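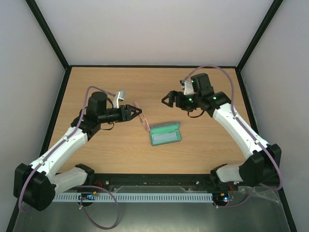
How long was the Jovcombe goalie supposed to be out?

Six weeks from the day of the knee surgery in February, and the club's head coach says that timetable hasn't changed.

"He's riding the bike and doing light work in the gym," the coach said after practice at the Aidoo Center. "He won't face shots until the doctors clear him. I don't have a date past that."

Jovcombe has given the net to its backup, who had played only 146 minutes before the injury. The coach said he has no plans to trade for help, even with Wulside two points behind in the standings.

"We called on a couple of guys. The price was a first-round pick both times, and we passed."

He was less happy with the power play, which has gone without a goal in six games. The top unit will change on the road trip, with a second defenseman back at the point.

"We had been using four forwards and we gave up two shorthanded goals doing it. I'd like to go back to what worked in the fall."

Asked about the captain, who is due to play his 523rd game for Jovcombe against Vuvard, the coach said contract talks would wait until summer.

"That's between him and the front office. He wants to stay, he's told me that. I have him on the second line tomorrow and he'll kill penalties."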